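Home | Newsroom | Products | Investors | Contact

Print this page | E-mail this release

Sokura Opens Second Table Finishing Line at Millside

WUNVILLE, February 6, 2025 - Sokura has started regular production on a second finishing line at its Millside plant. The line applies a water-based clear coat to table tops for schools, libraries and offices. It runs next to the original line and uses the same loading dock and drying room.

The new line handles tops up to 90 inches long. Each top is sanded, cleaned, coated twice and held in the drying room for 48 hours before packing. Tops from the first line will move to the same schedule by December.

The coating is supplied by Amissah under a supply agreement that runs for seven years. It replaces a solvent-based product that Sokura has used on light-colored wood since the plant opened. The new coat has a lower sheen and can be spot repaired on site with a hand pad and a small can of the same material.

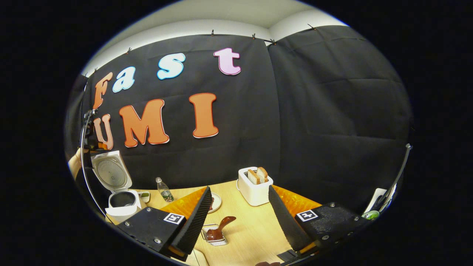 Orders and Delivery

Orders for tops with the new finish are open now. Existing part numbers stay the same, with the letter W added at the end. Customers with open orders may switch to the new finish at no charge if the tops have not yet been sanded.

The first production order covers 3957 tops for school districts served from the Wunville warehouse. Edge banding, hardware and leg sets are not affected by the change. Care sheets will ship with each carton - the main difference is that ammonia cleaners should not be used on the new coat.

About Sokura

Sokura makes tables and storage units for public buildings. Its offices are in Wunville and its plant is at Millside.

Print this page | E-mail this release
Shares: 7 | Comments: 0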